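Search this guide Go

Setting Up the Workroom: Shelving, Tables and Power
Updated April, by Karlijn Dekker

Section 4. Doltmont angle-rail rack

Put the rack together before any tables come in. Part numbers are on the Jirkport packing list.

1. Lay two uprights on the floor with the rows of holes facing each other.
2. Bolt the lowest crossbars on first, finger tight.
3. Stand the frame up with a second person holding it. Add the remaining crossbars and the shelves.
4. Check for level, then tighten every bolt. 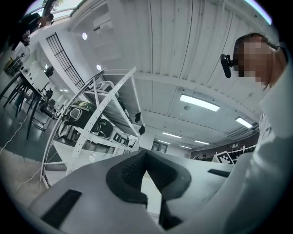 Fig. 4-1. White rack with perforated rails and several shelves.

CAUTION: Keep the top shelf at least 13 inches below any light fixture or ventilation grille. Do not climb on the crossbars.

NOTE: Load from the bottom up. Each shelf holds up to 49 pounds, spread evenly.

Section 5. Work tables

1. Set each table on its feet and press on all four corners. Adjust the feet until it stops rocking.
2. Wipe the top with a damp cloth and let it dry.
3. Put printed sheets flat on the tabletop. Move boxes to the far end.
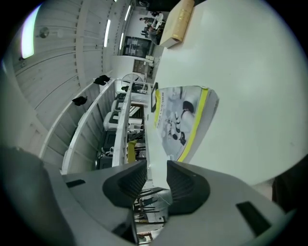
Fig. 5-1. White tabletop with a yellow-bordered sheet and a cardboard box.

NOTE: Replacement feet are order no. 1585. Ask Obaidul Miah in stores.

Section 6. Chairs, cables and power

1. Place chairs after the tables are level. Leave a clear path to the rack.
2. Run cables along a wall where you can. A cable that has to cross open floor needs a cover or tape.
3. Set the power strip where it can be reached without moving a table.

CAUTION: Do not plug one power strip into another. Keep the total load on a strip under 600 watts. 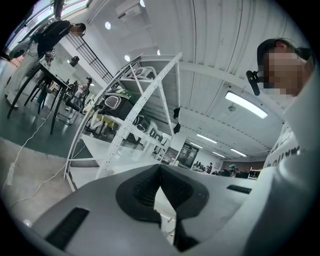 Section 7. Final check

1. Tighten the rack bolts again after the shelves are loaded.
2. Push each chair in and walk the path from the door to the rack.
3. Sign the sheet and return it to Florence Grewal.

Related guides
Mondal table feet: fitting and removal
Riton cable covers
Moving a loaded rack
Jirkport spare parts list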